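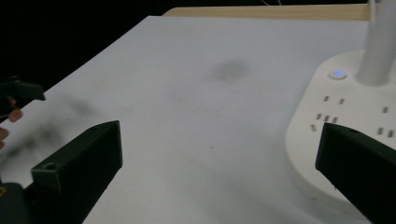

Posomside Allotment Society
Minutes, November meeting

Opened 7:10 p.m., Leonie Hapeta in the chair. Hemi Harawira took notes, having arrived last.

Minutes of the previous meeting. Approved, after the word "shouting" was changed to "discussion."

Water. The bill came to $200, up from last time. The leak by plot 8 is still leaking. Prero Plumbing has quoted another $200 to fix it. Leonie asked whether we would like to keep paying for the leak or pay once for the pipe. Vote: pipe, with two against.

Compost. Around 30 bags were delivered to the wrong gate. Members are asked to move a bag or two when passing. Members are also asked to pass.

Hens. Yusuf would like four. Long debate on noise, rats and whether a rooster counts as a hen. It does not. Put off to next meeting.

Ekitham Show. We placed last in squash again — the judges' comments were read out, then put away. Hemi to enter leeks next year.

Any other business. The missing wheelbarrow is still missing. Whoever has it may return it after dark.

Work party Sunday, 9 a.m. Bring gloves.

Closed 8:40 p.m.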